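Home Skills › Textbooks › Storage and Furniture
July – by the Trakden editorial group

Chapter 4
Storage Furniture and Its Fittings

A wardrobe has two kinds of part. The carcass is the box: sides, back, top, base and doors. The fittings are everything fixed to the box, including hinges, hooks, rails, plates and brackets. Most faults reported in use begin at the fittings. This chapter deals with fixing points first, then with formed metal parts, and last with the layout of the interior.

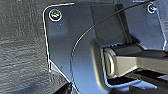

Fixing points carry load from one part to another. A single screw holds a part in place but lets it turn; a second screw, set well away from the first, stops the turning. The two round heads near the top of the grey plate lie at much the same height and far apart. A rounded corner, as on the same plate, is less likely to catch cloth or skin than a square one. Any cable crossing a plate should follow a wide curve, with no sharp bends.

4.1 Formed metal parts

Sheet metal is stiffened by folding it or by pressing a lip into it. A cut opening weakens a sheet, and the maker must put some of that stiffness back.

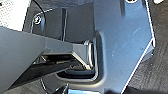 Brackets are inspected for bent flanges, cracks and wear at each opening. Cracks tend to start at sharp internal corners, and openings are therefore cut with a radius. The rectangular opening in the blue-grey bracket has rounded corners and a raised lip. Faint scuffs and specks of dust on the face are surface marks only – they are wiped and noted, and the part stays in service.

4.2 The interior

Hanging space and shelf space compete for the same volume. The Skalia worked problem in section 4.5 uses a shelf load of 20 kg and a clear height of 2000 mm. 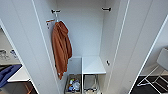

Page last updated: July

Hooks on the side walls leave the back wall clear. A long, heavy item hung from a side hook needs free depth beneath it; the rust-orange textile on the left falls past the level of the shelf. Below a shelf, an upright divider forms two cubbies and shortens the unsupported span.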